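Rikeck 58-piece bit and key set, reviewed after one wet August

I bought the Rikeck set because my old hex keys had reached the stage where I owned four of them and three were the same size. It cost 19 quid from Nostevov, who sent it in a box that would have held a toaster.

The case first. It opens like a book and has a small moulded bed for every piece, and every piece leaves its bed when you carry the thing by the handle. After a week I was carrying it flat in front of me, like a trifle. The labels beside the slots are grey on slightly darker grey. My neighbour, Gearóid Nic Aodha, read them out to me by torchlight and got two wrong.

The bits themselves are better than the case deserves. The hex ones fit snugly and haven't rounded off, and I have put them through a bed frame, a garden bench and a Grikier desk whose instructions were a single drawing of a sad man. The Phillips bits are ordinary. The ratchet handle clicks loudly enough to be heard in the garden, and its direction switch gets nudged by your thumb about once a job.

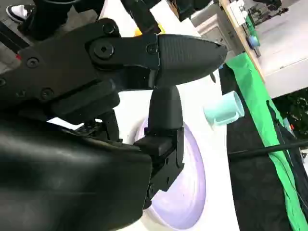 Long keys are where the set earns its keep. The short ones are fine on a bench leg with acres of room round it, but plenty of things are put together by people with thinner hands than mine. On a black gripper like this, with a big hex-socket screw near the pivot and a smaller round head just behind the textured pad, I'd want the long key and a decent lamp. The ball ends let you come in at a slant, too, which my old keys never did.

Four stars. I'd buy it again and keep it in a biscuit tin.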